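Looking after embroidered and hand-printed cloth: which tips hold up

I own too many textiles. At last count there were 27 pieces that hang on a wall or lie over something: block-printed panels, a couple of mirrorwork door hangings, table runners with satin stitch on them, and one large appliqué scene of a village well that takes up most of the hallway. I've been reading advice about how to care for them for years, and a lot of it is copied from one page to the next by people who I suspect have never soaked anything. These are the tips I've tried and what I think of them.

Salt and vinegar to "set" the dye

You'll find this one everywhere. Soak the cloth in salt water, or vinegar, or both, and the color is locked in forever. I tried it on offcuts from the same red print, one soaked in salt, one in vinegar, one in plain cold water. Then I washed all three with a white handkerchief. Three pink handkerchiefs. If there was a difference between them I couldn't see it, and neither could my neighbor, who was not told which was which.

Salt does have a job when some dyes are first applied. By the time the cloth is in your kitchen sink that job is over. Keep the vinegar for the kettle.

Test before you wash

This one I believe. Wet a cotton swab, press it on each color for a full minute, and look at the swab. Do every color, and do the back as well as the front. On embroidery the red and black threads are the usual offenders, and a cloth can be perfectly safe except for one mustard flower that somebody stitched with whatever was left in the box. If anything comes off, don't wash it at home.

Try the lining too. My worst accident came from a navy backing fabric that I never thought to check.

Washing by hand

If it passed, use cool water and a small amount of plain detergent with no brighteners. Lay the piece flat on an old sheet and use the sheet to lift it in and out. Wet cloth with heavy stitching on it weighs a lot more than you expect, and the stitching pulls. Don't wring it. Roll it in a towel, press down with your forearms, unroll it and dry it flat, face up, away from the window.

The special "heritage fabric" soaps are where I get grumpy. I used a bottle of Plakska on two runners and store-brand gentle detergent on two others, and they all came out clean. The Plakska smelled nicer. I wouldn't buy it again.

Mirrorwork, beads and sequins don't go in water at all in my house. People say they've done it and it was fine. Maybe so. The glue behind cheap sequins lets go in its own time, and the little mirrors hold dirt under the rim where you can't rinse it out. A soft dry brush is slow and dull and does the job.
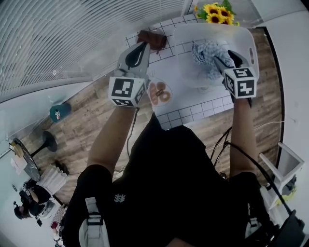
Folding is what ruins most embroidery, far more than washing does. A crease that sits in the same spot for a year will crack metal thread and leave a line in the cotton that no iron takes out. Everyday cloths don't need this kind of fuss. A blue-and-white checkered one can sit crumpled in a plastic tray, like the one on the tiled counter, and all you've lost is a minute of ironing. Put a stitched panel away like that and you'll see every wrinkle in it when you hang it again. I also keep the good pieces well clear of anything with crumbs on it, pastries very much included. Crumbs bring insects, and insects don't stop at the crumbs.

Roll it instead

Rolling is the tip I'd keep if I could only keep one. Use a cardboard tube at least as long as the cloth is wide, cover it with clean washed muslin, and roll with the embroidery facing out. Facing out sounds wrong, and I argued about it with Cường Đàm, who restores church banners and has handled more of this than I ever will. He won. With the face on the outside the backing wrinkles and the stitches stay smooth.

Tie it with flat cotton tape, loosely. No rubber bands, no packing tape.

The "acid-free" question comes up a lot. For a piece you love, buy the better tissue. For a printed cushion cover from a market stall, an old pillowcase is fine and I don't care what the forum says.

Cedar, lavender and the moth myth

Cedar blocks make a drawer smell like cedar. I've had moth holes in a wool shawl that spent the whole winter sitting next to four of them. Lavender, same story, with a nicer smell. The freezer does better: bag the piece, push the air out, leave it in for two weeks, let it come back to room temperature with the bag still closed. I do the wool ones every December and again in spring. Cotton and silk pieces I mostly just take out and look at. Moths like the dark and being left alone, so anything that makes you open the drawer helps.

Hanging

Skip the clips. Curtain clips hold a textile by half a dozen points and the cloth sags between them. Sew a sleeve of plain cotton along the top of the back, by hand, catching only the backing, and put a rod through. It took me an evening for the village well piece, and I'd put it off for nearly 100 evenings.

Adhesive strips are advertised for this. I had a pack of Brokeo strips up for one summer. They held! They also took a stripe of print with them when I pulled them off. Stitching can be unpicked, glue mostly can't.

UV glass and sprays

Glass with a UV coating does slow fading. So does hanging the thing on a wall the sun doesn't reach, and that's free. A framer quoted me $361 for a medium panel with the coated glass, and I moved the panel to the stairs. The sprays that claim to protect cloth from light I'd leave alone completely. You are putting an unknown coating on dyed fabric and hoping – and if it yellows, it's in there for good.

Ovidiu Pîrvu wrote to me after the last version of this page to say that he's used one of the sprays on his own curtains with no trouble. I believe him. They're curtains.

When to pay someone

Mold, bleeding color, old silk that splits when you touch it, anything painted. I paid $623 once to have a scorched border repaired and thought it was too much until I saw how long the work took. For dust, a loose thread or a small tea stain on plain cotton, you can manage. Loose threads go through to the back with a needle, by the way. Don't snip them.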